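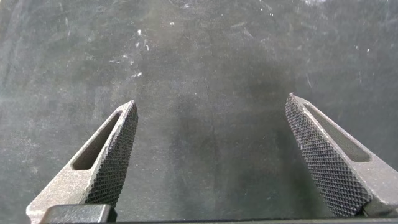
Proyecto Jolau. Informe de avance para Presar
Redactado por Ansel Ambrose, Stillico
19 de octubre de 2018

El convenio nos obliga a contestar en cada informe a la misma pregunta: si una máquina puede encargarse ya de tareas corrientes de casa o de tienda. Mi respuesta sigue siendo que no, y en este periodo tengo mejores datos para sostenerla que en febrero.

Hemos trabajado con una sola tarea, recoger objetos sueltos de una mesa y repartirlos entre dos cestas de mimbre. En una van las cosas de aseo y lo que no tiene otro sitio; en la otra, la fruta, la lata y el aerosol. Cualquier persona lo resuelve sin pensar mientras habla por teléfono. Pedimos al sistema dos series de 20 intentos cada una, con los objetos cambiados de posición entre intento e intento y sin que el operador tocara nada una vez dada la salida.

En la primera serie se completaron 13. En la segunda, con la esponja de malla y el frasco tumbado entre los objetos por recoger, ocho. La diferencia me parece el dato más útil del periodo y pido que no se promedie con el otro en el resumen que Presar envíe a su consejo. 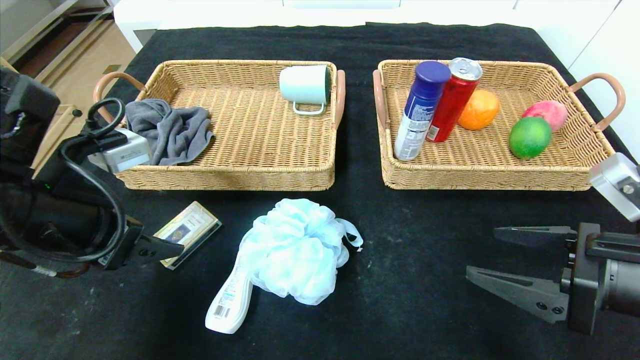
OBJETOS Y DIFICULTADES

La fruta y la lata dan pocos problemas. Tienen forma estable y el brazo derecho las alcanza sin rodeos. Con la esponja ocurre lo contrario: los dedos cierran sobre la malla, la malla cede, y el programa da por buena una sujeción que a veces consiste en un solo pliegue. Si además la esponja está apoyada en un frasco, se mueven los dos. El estriado en rombos de los dedos ayuda con las superficies lisas y no resuelve este caso.

La toalla gris la damos por colocada cuando cae dentro de la cesta, aunque un extremo quede sobre el borde. Es un criterio generoso. En una casa alguien tendría que doblarla después, y ese trabajo no figura en ninguna de nuestras cifras. Lo mismo digo de la taza, que puntúa igual de pie que volcada.

Tillman, que se ocupa del software de agarre, propone volver a entrenar con más ejemplos de objetos blandos. No me opongo, pero ya hicimos esa apuesta con la toalla y lo ganado fue poco para las horas que costó.

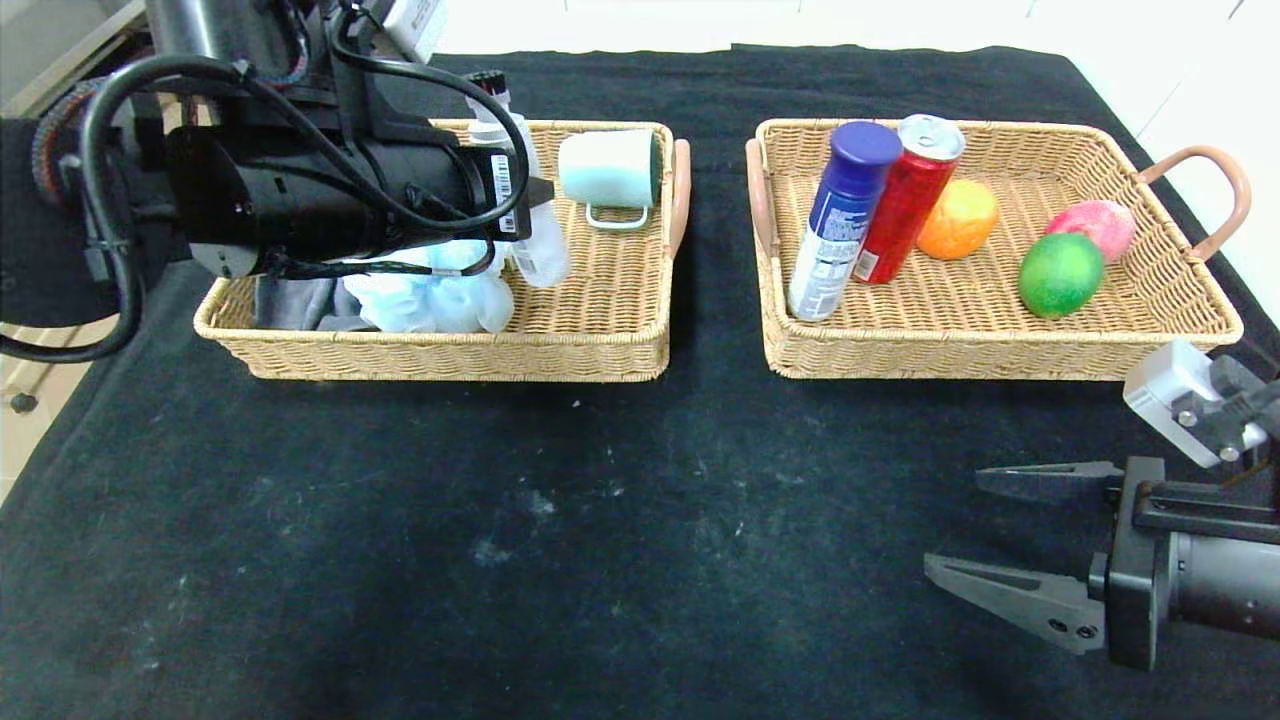

Las dos cestas sobre el paño negro, con la esponja de malla en la de la izquierda.

Conviene recordar también lo que la prueba deja fuera. El paño es siempre el mismo, las cestas están al fondo de la mesa y el catálogo de objetos es corto y conocido. Una cocina o un mostrador reales no se dejan preparar así. Tampoco hemos medido el tiempo de quien vuelve a poner los objetos en su sitio después de cada intento, que sigue siendo una persona.

PRÓXIMO PERIODO

Mantendremos la tarea sin ampliarla. Añadiremos dos registros: el estado final de cada objeto (de pie, volcado, asomando por el borde) y los minutos de trabajo humano por intento. Solicito que la partida prevista para una segunda mesa quede retenida hasta que la serie con la esponja iguale al menos a la otra.

El material para demostraciones públicas que pide Presar puede prepararse, siempre que lleve al lado los resultados de ambas series.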